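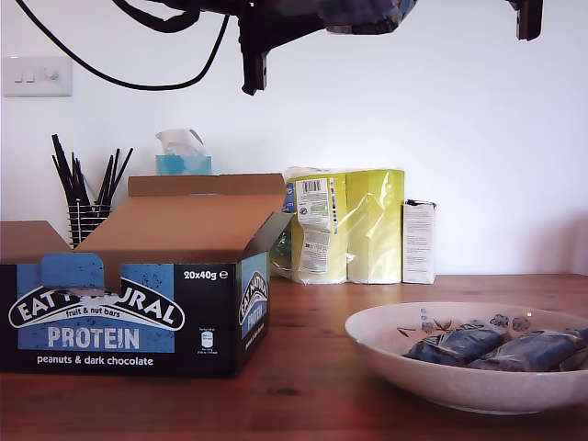
Habibur Majumder wrote to ask why his break table keeps turning back into a pile a few days after he clears it, and whether he should buy a set of plastic bins. My advice was to leave the bins in the store for now. Most shared snack tables can be sorted out with the packaging the food came in and half an hour of work.

What you need

The table, cleared down to what people use
One or two display boxes, the kind snack bars are shipped in
A cup for straws or stirrers
A box of tissues
A utility knife, packing tape and a marker
A damp cloth and a dry one

Step 1. Take everything off

Put it all on the floor or on a second table. Wipe the surface with the damp cloth, then the dry one. On a wood table go with the grain and don't leave water standing around the knots.

Step 2. Sort by how often it gets picked up

Snacks are picked up most. Tissues and straws come next. Paper towels and toilet paper in bulk packs get opened once in a while and the pack itself hardly moves. Sort into those groups and put anything that fits none of them in a bag to deal with later.

Step 3. Prepare the display box

A box of bars marked 20x40g, such as the Eat Natural protein ones with peanuts and dark chocolate, is a good size for a table. The print on the front tells people what is inside, so you don't need a label.

Open the lid all the way. You then have two choices:

Leave the flaps on. The rear flap works as a backstop and the lid can be closed at night. The drawback is that open flaps take up room on every side, and whatever is behind the box gets hidden.

Cut the flaps off. Score along the fold with the knife, bend the flap back, and score again. Don't try to tear it. Torn cardboard leaves a ragged tab that hangs over the front and catches on sleeves. If you already have a tab like that, trim it flush or tape it down on the inside.

I cut the side flaps and keep the rear one. Faith Makokha, who runs the Skomside office, keeps them all on and turns the box so the short flap faces the wall. Either is fine.

Step 4. Place things front to back

Snack box at the front, toward one end of the table. Straws behind it in a cup heavy enough not to tip. A wire-mesh pen cup does the job, but fill it loosely or the straws fan out and fall when someone pulls one. Tissues go beside the cup, clear of any raised flap.

Bulk paper goes against the wall. Leave the plastic wrap on until you need the first roll, then open one end only. Check that nothing tall covers the light switches. I set a limit of 30 cm for anything standing under a switch plate.

Step 5. Set a refill point

When the box is down to 7 bars, bring out the next one. Tip the old bars into the front of the new box so they go first, and flatten the empty. Don't stack a full box on an open one, as the lower flaps buckle.

Step 6. Check it after nine days

Look at what has moved. Anything that has wandered to a new spot probably belongs there. Move the rest back and throw out the bag from Step 2 if no one has asked for it.

Last updated 2024-07-26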